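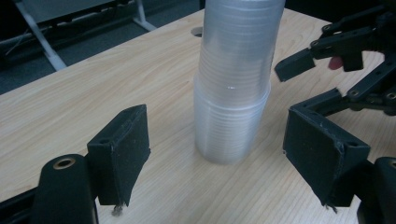

Kumik drinks dispenser review: two summers in

I bought the Kumik after a family party where I spent the whole afternoon pouring squash out of a jug with a wonky lid and never got near the cake. Never again! It was £40 in the Batley sale (I think they've put it back up since, so have a look round) and I've now dragged it through two summers, one christening and a very long school fair in June.

First thing, it's heavier than you'd expect. Fill it at the table, please, not at the sink. I filled it at the sink once and walked it across the kitchen with lemonade slopping down my front the whole way, and my jeans were sticky till bedtime.

The tap is the best bit. It's a proper lever one, so a small child can work it with one hand, and it stops when they let go. My old Henriques had a twisty tap that the kids left dribbling all over the patio. The Kumik does drip a bit if you don't do the nut up tight inside, and the instructions don't mention it, so give it a good turn before you fill it and run some plain water through.

Now for the moans. The ice tube is a nice idea but it's too thin for the cubes my freezer makes, so I end up bashing them with a rolling pin in a tea towel. The stand is low as well. A short cup goes under the tap fine, but anything tall has to be tipped, and then it won't fill to the top. I put mine on an upturned cake tin, which looks daft but does the job.

Don't put fruit in it either, or not small bits. Raspberry pips got into the tap at the christening and my brother-in-law Kwaku Sowah had to poke them out with a cocktail stick while a queue built up behind him. Big slices of orange are fine.

Cleaning is easy enough, though the lid has a groove that holds on to old squash. A bottle brush sorts it. I had a look at the Fluner before I bought this, which has a wider neck and would be nicer to wash, but it was £109 and I'm not paying that to serve orange squash to eight-year-olds.

Four stars from me. It'd be five with a taller stand.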